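Folding T-shirts so they stay folded

I used to fold tees the way they came off the line, in a hurry, and then wonder why the drawer looked like a jumble sale by Monday. Turning the shirt sideways before the first fold has changed all that, and I love it!

Pick it up by one side, with one hand near the shoulder and the other near the hem, so the neckline ends up at your right or left (whichever feels natural). Pull it taut and give it one good snap. Cotton is forgiving, and plenty of those soft creases will drop out without going anywhere near the iron.

Lay it down, bring the far side in to the middle, flip the sleeve back on itself, then do the same with the near side. Fold the hem up to just short of the collar, then in half again. It should stand up by itself on the bench. If it flops, the long strip was too wide, so have another go.

I file mine upright, darker colours at the back, and got over 400 pieces of family clothing through this way when we moved house in September. Kids' sizes only need 2 folds after the sleeves. So satisfying!

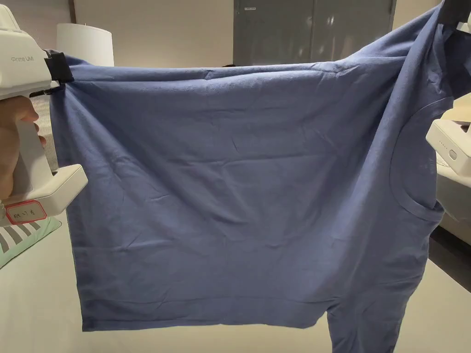 Vesela Stoyanova wrote in to say she does it the same way but rolls the last bit for travel, and that polo shirts need the collar popped up first or it gets crushed.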